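From: Wilmer Ayala
To: telo-data list
Date: 2024-04-25
Subject: Re: Re: keyboard set, how many do we need

Quick one before I lose the room. Quoting the bit I'm answering:

> Can whoever is on the keyboard task say where it's at? We planned on 300 for
> the first training run and the Nelard folder only shows 206. Also are we
> keeping the bad ones or binning them. And is the wrist view any use when the
> fingers cover half the keys?

206 is right as of last night's sync. Another 30 sitting on the Tallcombe machine, not copied over yet, will do it tonight. So we're short but not by heaps.

Bad ones: keep them, tag them "miss" in the notes colum. Please don't delete. Mosquera's loader skips anything tagged so they do no harm.

Wrist view, yes, it's useful. Approach frames look like this, fingers close together, lots of blur:

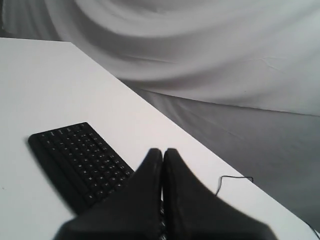 Mosquera: blur that heavy is going to hurt the key labels. Can you slow the last part of the approach? I'd take fewer examples if they're sharper.

Fair. I pasted that in from the side thread so everyone has it. I've been driving the arm too fast, will drop the speed for the next batch and we can compare. Don't want to redo the first lot unless the numbers say so.

Setup hasn't changed otherwise. White table, grey cloth behind, same black keyboard. If you take over a shift, keep the cables off the keys and check the side camera still has the hand and the left block of keys in view before you hit record.
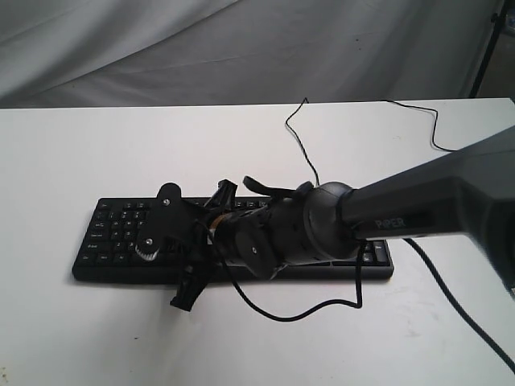
Start pose goes in the log every time, even if you think it's the same as the last one. Two people skipped it last week and I had to guess from the video, which took most of a morning.

Also, turn the keyboard a bit between runs. Not much, just enough that the model can't learn one angle by heart. Wrist view with it on the diagonal: 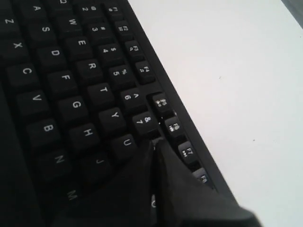
Wrist cam, tip by U, 7 and F6.

For labels, write the key you were aiming for, then the key you got. If you can't tell put a question mark, I'd rather that than a guess. Someone asked about key pairs, put both with a slash, eg G/B. And lower case for the file names pls, the script is fussy.
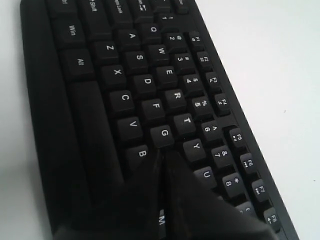
Wrist cam again, fingers down between G and B.

Long term the plan still says 3,000 by September. I think that's a stretch with one arm but lets get the 300 done first then argue about it.

Shifts: I need someone for the two afternoon slots. Reply off list.

Wilmer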